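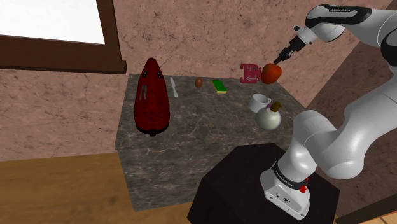
Kolus sim kit: is the paid tier worth it for pick and place?

I'm trialling the Kolus simulation kit on the free tier. The kitchen counter set loads fine, but the gripper closes on the apple and then the apple slides out on the lift. The mug does the same. Is this a limit of the free tier, or have I set something up wrong? Licence renewal is in January and I'd like to decide before then.

Posted by Onov

Chalerm Kongkaew
Not the tier. Both tiers use the same contact solver. Check two things: fingertip friction, and physics substeps. The default is 2 substeps, too low for a round object. Set it to 8 and lower the closing speed. I ran 1,277 grasps that way on the counter set and drops were rare – mostly the mug, when the fingers met the handle first. The paid tier adds batch runs and colour randomisation. If you don't need those, stay where you are.

Mayu Iwasaki
Agree on substeps. Also check the apple's mass after import. Mine came in at zero and the kit gave no warning.

Kirui
I just went back to Ledmont, never had this.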